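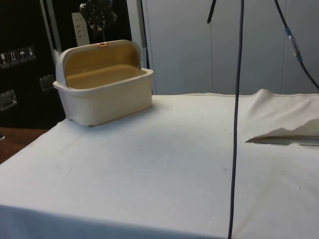
Fig. 1. Bread box with its lid open, on a white tablecloth.

Who Turns Out for a Town Council Race? Student Project Report
Valentin Langlois and Cremilda Medeiros
Local Government elective, final version 2/22/22

We picked the Furtado ward for our project because it had the closest council race in the county last June, and we wanted to know how a seat gets decided when hardly anyone we asked could name the people running. The ward has a little over 4000 registered voters. The winner got 771 votes and the runner-up got 726. That's a gap of 45, which is fewer people than ride our school bus route! We were hooked from the moment we saw those numbers.

What we did

We read the minutes of the ward meetings leading up to the vote, collected every leaflet we could find, and interviewed 12 residents, split between Plasaron (the older streets by the river) and Urov (the new housing up the hill). Each interview used the same questions: did you vote, how did you hear about the candidates, and what did you want fixed. Cremilda ran the Plasaron interviews and Valentin took Urov, then we swapped notes and coded the answers together.

What we found

The bus shelter on Vurnex Road came up again and again. We expected taxes or the school budget, but people really, really care about that shelter. Both candidates had promised to replace it, and the leaflets use nearly the same sentence to say so.

Most of the people we talked to who voted had met a candidate in person, at the door or at the open evening in the Plasaron hall. In Urov several people told us no one had knocked. One man said he found out about the election from the sign outside the polling place, went in, and voted on the spot (we loved this interview, and it ran to almost an hour).

The minutes were more fun than we expected too. The argument over where to hold the candidate forum takes up four pages, and you can watch both sides change their minds.

Problems

Our sample is small and we found people mostly through neighbors, so it leans toward folks who like to talk. We also never got precinct-level results, only the ward total, so we can't say whether Urov really voted less. The clerk's office has told us how to request them, and Valentin has the form filled out.

Next we'd like to repeat the interviews before the next council race, with the same questions and a lot more doors in Urov.

Filed under: Student Work, Local Elections

Comments

riverstreet_mo: I'm in Plasaron and can confirm the shelter still leaks. Great read, you two.

Dana K.: Did you ask about mail ballots? I'd be curious how many in Urov used them.

Cremilda Medeiros: We didn't, but it's going on the list for next time. Thanks!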